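Filed under: Company News / Workplace & Automation

FOR IMMEDIATE RELEASE

Presberg Puts Robot Arms on Table-Clearing Duty at Its Hellton Office, and the People Who Used to Do It Have Opinions

HELLTON, 12 Jul 2022 – Presberg, which runs dining rooms and break areas for other people's offices, has put seven robot arms to work clearing cups from the tables at its Hellton site. The company is pleased to announce this. The tables have not commented.

The arms do one job. They find a used cup, take hold of it, and move it to a tray, along with whatever its last owner left inside. Office workers leave a great deal inside cups. Tea bags are common, and so are napkins, sugar packets, orange peel and, during the December trial, a set of car keys. The keys went to the front desk in good order.

The project is called Lombardi, after the street where the first arm was bolted to a table. It was built with Dumport, a small engineering shop that had until then mostly made equipment for sorting bottles. Bottles, Dumport would like it known, are much better behaved. They have lids. They all stand the same way up.

Presberg's Hellton dining rooms serve 1668 people on a full day. Before Lombardi, clearing was shared among the kitchen crew, who did it between other tasks and liked it least of all of them. In a staff survey last year, 81 percent of the crew picked clearing as the part of the shift they would most happily hand to someone else. The survey did not say the someone else had to be human, and management took this as permission.

No jobs have been cut as part of the change. The company knows that every press release about robots says this, so it has put the promise in the crew's contracts, where it is harder to lose. Crew members who cleared tables now spend that time on food prep and at the counter. Each has been given paid training on the arms, which covers how to stop one, how to restart one, and how to tell when one is about to give up on a mug. Most of the crew say they learned the last part on their own by the end of the first morning.

There have been other changes. The late shift now ends half an hour earlier, at the same pay. The rolling carts are gone, and so are the complaints about the wheels on the rolling carts. A new complaint has taken their place: the arms are slow. A person can clear a four-seat table with one sweep of a forearm, and several at Hellton will show you how if asked. An arm takes its cups one at a time and seems to think about each of them. Presberg's view is that the arm can do this all afternoon without a sore back. The crew's view is that it had better.

Diners have been asked to do nothing differently. An early sign requesting that they "please present cups in an upright position" was taken down after two days, on the advice of everyone who read it.

The arms work from small cameras mounted near the gripper, which look down at the cup as the fingers come in. The software was tuned on cups with things in them, after it was found that a system raised only on clean, empty cups was badly unprepared for office life. Crumpled tissue was an early favorite of the engineers, being both light and everywhere.
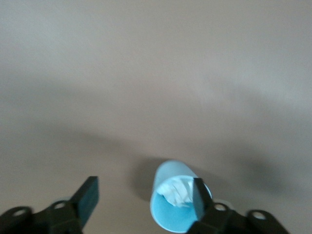
Will the robots be taking over the rest of the kitchen?
Presberg has no plans to use them for anything except clearing tables. Cooking, serving and talking to customers stay with the crew, and any new use would have to be agreed with them first.

A second site will get its arms once the Hellton crew has finished its list of things to fix. The list stands at 157 items. Many concern spoons.

About Presberg
Presberg runs dining rooms, coffee counters and break areas in office buildings. Its head office is in Hellton, upstairs from the dining room, and its managers are expected to eat there.

About Dumport
Dumport designs and builds handling equipment for bottles, jars and now cups.

Press contact: Presberg press desk, Hellton. Visits to see the arms at work can be arranged on weekdays after lunch, when there is something for them to do.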